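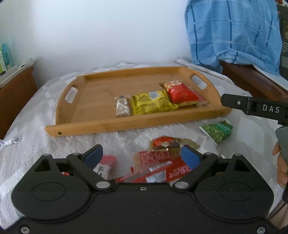
On the tray task we have lost more than 300 recordings because of one fault in the left tool, and I want to describe it before other sites meet it too. The task is simple: food packets go from the blanket to the wooden tray, one by one, with the two hand-held grippers. The packets are a mixed group. The wide yellow one is crinkled, the red one beside it is puffy, and in the training set each kind should be gripped with a different opening of the fingers. In our files the opening of the left tool stays at one value for long periods, also when the video shows the fingers moving.

Archive | Threads | Search | Log in
Reading time: 2 minutes

On October 16, 2019, Vilhjálmur Baldursdóttir wrote:
> We see the same at Heltell. Recordings pass the check,
> but the robot trained on them closes too early and
> crushes the soft bags. Did you look at the encoder
> cable? Ours was fine in January.

Dear Vilhjálmur, dear all,

Yes, we looked at the cable first and changed it. The fault came back after 6 recordings. Then we opened the housing and found that the small magnet on the finger shaft was turning in its seat. The glue had let go. When the fingers move slowly the magnet still follows, and this is why our short test at the start of the day did not catch it.

The check script from Bomier only asks if a value is present. It does not ask if the value changes. I have added a rule: if the opening is constant for 2 seconds while the wrist is moving and a grip is marked, the recording is put aside. With this rule 312 files were stopped. I have not yet gone through them all by hand - some may be good.

Please do not run the Istamon policy on the real arm until the set is cleaned. With soft packets the damage is small, but Vestergaard wants to use the same weights for glass jars.

Could you send me the glue type you use?

With kind regards,
Tool maintenance, Bomier site

Contact the list owner | Copyright 2019 | Back to top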